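Clindgate Head-Mounted Capture Kit for Manipulation Data
Item 2015-H

Equipment > Data Capture > Wearable Kits

List price: $2,015 per kit
Sold by: Savmont Automation Supply
Status: Built to order

Product overview

The Clindgate Head-Mounted Capture Kit records hand and arm work from the wearer's point of view. It is meant for teams that are planning a robot arm or a two-arm workstation and need footage of the manual task before they choose grippers, mounts and software. The wearer does the job in the normal way with both hands free. The recordings go to the engineering team or to an outside integrator.

The kit is priced as a single unit. It does not need a robot on site, and it does not need a license from an arm manufacturer. Many buyers order one kit at the planning stage and a second once the task list has been agreed.

What is in the box

Head strap with camera mount, adjustable
Camera module with fixed wide lens
Belt recorder with two batteries
Dual battery charger
Padded storage case
Printed setup guide
Task planning worksheets, pad of 50

Memory cards are not included. See Accessories.

Typical tasks

Buyers use the kit for short tabletop jobs: folding, sorting, wiping, opening packets, filling trays, putting caps on bottles. Soft and thin materials deserve extra time in the plan. Cloth, film and wipes change shape as they are handled, and a gripper that does well with a rigid bottle may need different fingertips for a wet wipe. If your task list mixes the two, record them as separate tasks and price them separately.

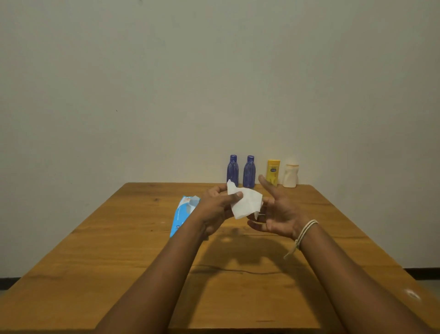 Tabletop task with a wet wipe, both hands in view.

Keep the first work area simple. A plain table against a plain wall is enough for most household and light packing tasks. Items that are part of the job should be set at the same reach they would have at the finished station. Items kept nearby for later steps can be lined up at the back of the table. Write the layout on the worksheet so that it can be set up again on another day or at another site.

Planning your budget

The kit is usually the smallest line in an automation budget. The larger costs are staff time, review of the recordings and the arm itself. We suggest that buyers work out the following before they place an order.

Number of tasks. Count each object and each action you want covered. Opening a packet and pulling out one wipe are two tasks, even if the same person does them one after the other.

Number of recordings. For a first feasibility review, Clindgate's planning worksheet uses 50 recordings per task. For a task that will go on to model training, the worksheet uses 2,000. The gap between these two figures is where most budgets go wrong, so decide early which one you are paying for.

Staff hours. Include setup and reset time between recordings. A wiping task resets quickly. A task that uses up a packet needs restocking.

Consumables. Order enough of the same product to finish the task. A change of packaging halfway through may mean recording part of the set again.

Review. Someone has to watch the recordings and mark the ones that cannot be used. This can be done in house or bought as a service from Camenzind Review, which quotes by the task.

Purchase or rental

Purchase makes sense if you expect to look at more than one station over the next year. Rental is available for a single study and includes the same contents as the purchased kit, apart from the worksheets, which are supplied as a printable file. Rental fees are not credited toward a later purchase. Please ask for a rental quote by site, as shipping is charged both ways.

Accessories

Memory card, pack of two
Spare head strap pad, washable
Spare belt battery
Dastach table clamp with overhead arm, for a second view
Color card and ruler mat
Worksheet refill, pad of 50

The Dastach clamp fits tabletops with a square or lightly rounded edge. It is not recommended for glass. If your station will have a camera fixed above the arm, the overhead view is worth adding to the order from the start.

Compatibility

Recordings are saved as standard video files with a separate timing file. They can be opened on any current desktop computer without special software. The kit does not control a robot and does not record gripper force. Buyers who need force or finger position data should ask about the Clindgate glove set, which is sold separately and uses the same belt recorder.

Lead time and shipping

Kits are assembled after the order is confirmed. The next production run is scheduled for September, and orders are filled in the sequence received. Multiple kits for one site ship together unless you request otherwise. Batteries travel by ground only.

Warranty and returns

The camera module and recorder are covered for one year against faults in parts and assembly. Straps, pads and cables are treated as wear items. Unused kits can be returned in the original case within 30 days of delivery. Opened memory cards cannot be returned.

Ordering

Send the following with your purchase order or quote request:

Item number and quantity
Delivery address and a contact for receiving
Number of tasks you plan to record
Purchase or rental
Accessories, if any

Quotes for more than four kits are prepared by hand and may take longer. Prices do not include sales tax.

Price and contents last updated 13 April 2022.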